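Food Packaging, Unit 2: Reading a Container

Collect one container from the Bellbridge box and leave the lid off. Start with the walls. Thin, frosted plastic lets light through, and the shade changes where the wall curves. Note the corner shape and whether the base is flat.

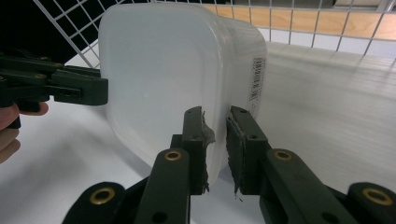 Fig. 2. Translucent white food container, tilted. Printed strip on the side wall.

Printing is often placed on the narrow side. If it is too small to read, write "illegible" on your sheet and do not guess. Fill level for the exercise is 300 ml. Sheets are due January 27, 2023. Read page 34 before the Virley lab.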